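Conditz shutters stay up, for now

6 Feb 2020

Shopkeepers in Conditz have been told they may keep their roller shutters, provided they paint them a colour the council has yet to choose.

The ruling ends a dispute that began last March, when a new street policy described solid shutters as "unwelcoming after dark". Traders on Wieczorek Lane replied that this was rather what they had bought them for.
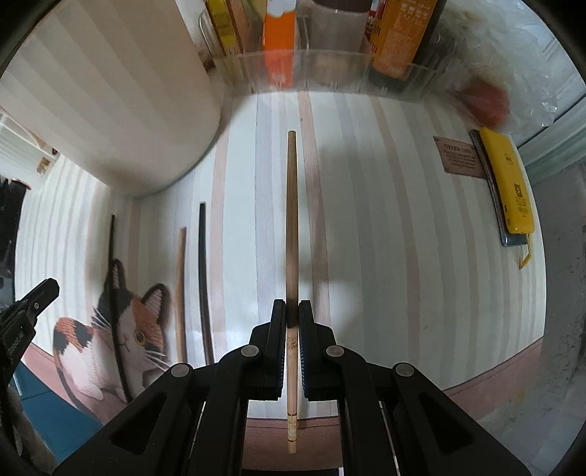 Under the revised policy, shops may hold on to any shutter already fitted. New ones must have see-through slats, so that passers-by can admire the window display and, as one trader put it at Monday's meeting, draw up a list.

Ermira Mladenović, who runs the Dretotine shoe repair shop, said she had been quoted 2000 pounds for a see-through model and 50 for a tin of paint. She has gone for the paint. "I asked which colour," she said. "They said it would be a heritage colour. I asked whose heritage and they said they'd write to me."

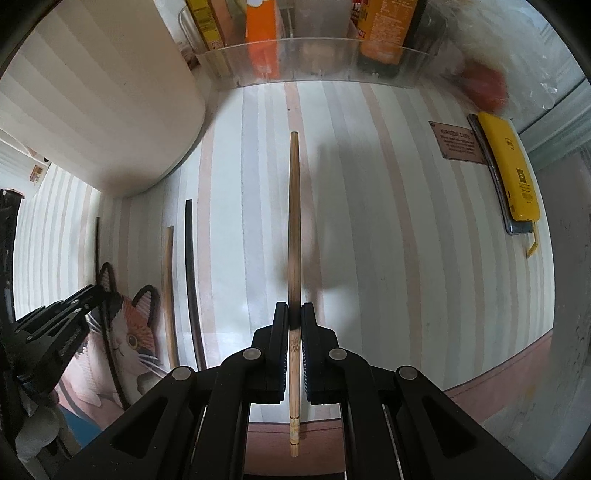 Local fitter Kamedik has offered to service older shutters before the painting starts, as several are so stiff that their owners duck under them at half height every morning. The firm said a drop of oil once a year would have done the job.

Grants of up to 200 pounds a shop are available. The form asks for a photograph of the shutter, closed, taken during opening hours.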